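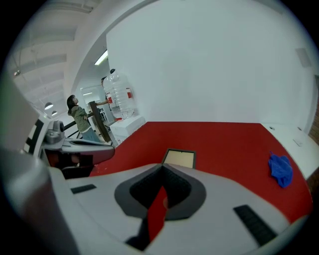
10 min talk / 3,765 characters of notes

Wiping down and resetting the table - speaker notes, Kastwood session, February

Start without the title slide. Ask who wiped a table this morning. Wait for hands.

I want to talk about one cloth, one table and a few small things that sit on the table. I've been looking after shared work tables at Postma for a while now and most of what goes wrong is dull. Crumbs under things. Cloths left wet in a heap. A tray that gets wiped around for weeks and never lifted.

Blue cloth on a red table. We picked strong colors on purpose. On a beige table with a beige cloth people walk off and leave the cloth behind. On red you see it from the door. Same goes for small items: a dark border with a cream middle shows up fine on red, and a small mark on the cream part shows up too, so it gets cleaned.

(Slow down here, last time I rushed this.)

The order we use:

Clear to one side first. Pick the side away from your wiping hand. Small things stay on the table, they don't go on a chair or the floor.

Wipe the open part in long strokes, far edge to near edge. Overlap each stroke a little. Fold the cloth to a clean face when you get to the corner.

Move the small things across onto the clean part. Lift them, don't slide them. Sliding drags grit and that's where fine scuffs come from. The tables at Turnach had a dull patch on the left of every one, and it was a pencil tray being pushed back and forth.

Wipe the part that was covered. Then put things back where they go.

Cloth gets shaken out and hung up. If it's going to be used again in the next few minutes it can stay on the table, off to one side, but flat is better than bunched.

Question I usually get: does the cloth have to be folded? For a quick pass, no. A bunched cloth picks up crumbs well enough. For anything sticky you want it folded in four, so you have a flat pad and more clean faces to turn to.

Next part is about handling the small things. Change slide.

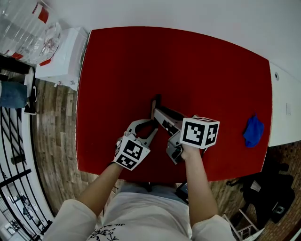
Two hands for anything that has to stand on end. One to hold, one to steady. People try to do it with one and it goes over, and then they're picking it up again with whatever was on the cloth. A small flat item standing on its edge has hardly any base, so lower it straight down and wait a second before you let go.

Keep to the middle of the table when you do this. Near the edge you lean, and when you lean your sleeve goes across the part you just cleaned. Long sleeves are fine if you reach over and not along.

And keep the cloth away from the spot where you're setting things down. Over by the right edge is good for most people. We tried a hook under the table and it was worse, people bumped it with their knees.

Phones and other small gadgets - near edge or in a pocket. They end up on the table anyway. I've stopped arguing about it.

Numbers slide. Keep this short. At Zulidier we did 76 resets over the month with the clear-to-one-side order. 13 of them had to be done again, mostly for streaks. The streaks came from too much water. We went to a cloth wrung out until it doesn't drip and the streaks mostly stopped. I didn't keep a count after that, so don't claim one.

If there's time, the bit about red surfaces and lint: white lint and pale dust show badly on red. Use a cloth that doesn't shed. Wash new ones twice before they go near the table, and wash them apart from towels.

If there's no time, skip to the handout.

Handout has the order on one side and the washing instructions on the other. Extra copies by the door. Mention that the washing side has a mistake on it, it says hot and it should say warm.

Questions. Someone will ask about sprays. Plain water for daily wiping, a drop of dish soap for grease, then a second pass with plain water. I don't have a view on the scented ones.

Collect the cloths before people leave.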